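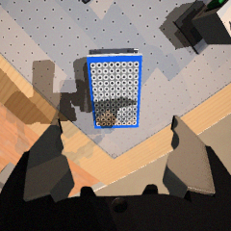
Notebook 8, p. 47

29 September 2023. Faustine Barbier came by the shop this morning to talk about the Flilska Street open house, and I'm so glad she did! She's had her garage there forever and still spends most evenings helping at the food bank. 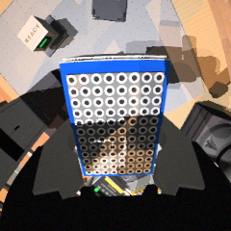

She wants us to do free brake checks in January (two bays, our lifts) and Kallio might lend a trailer for the coat drive. We raised nearly $400 last time, mostly from the bake table.

Still to do: call Ulberg about the parking lot.

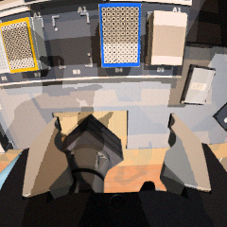

Photo: Elutura

Faustine is bringing the sign-up sheets tomorrow.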